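Budget for the second year

Most equipment requests I read at Rondley are honest about the price of the arm and vague about everything after it. The quote from Wevorura is a good case. It covers two arms, two grippers and a control box, and the number at the bottom is what people carry into the meeting. Cables, table, mounting hardware, spare fingertips and the hours spent setting it all up go under "other," if they go anywhere.
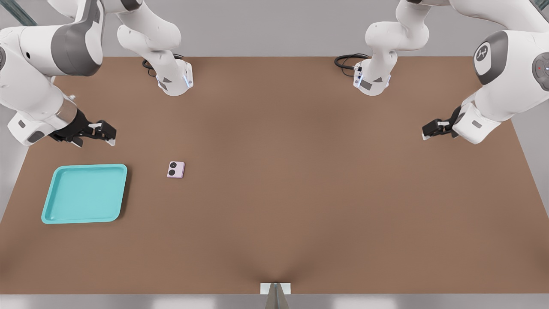
I think the purchase should be approved only with a full second-year figure attached. When we planned the Atira line, the add-ons came to 87 percent of the hardware price, and we had set aside 17. We spent May moving money from training to cover fingertips and software seats.

Simulation helps, and I would pay for it first. Almost 200 hours of trial runs on a modeled table cost us less than one visit from the Bustamante installers. It also told us which tasks needed two arms. Of the 5 we had on the list, most needed one.

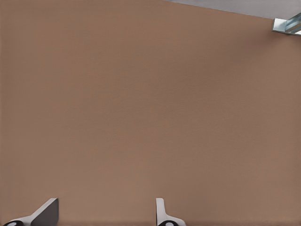
Should a small shop lease before it buys?

Lease if the work may change within a year. A lease costs more per month, but it leaves you free to drop the second arm. If the job is settled and the parts stay the same, buy, and put the service contract in the same request.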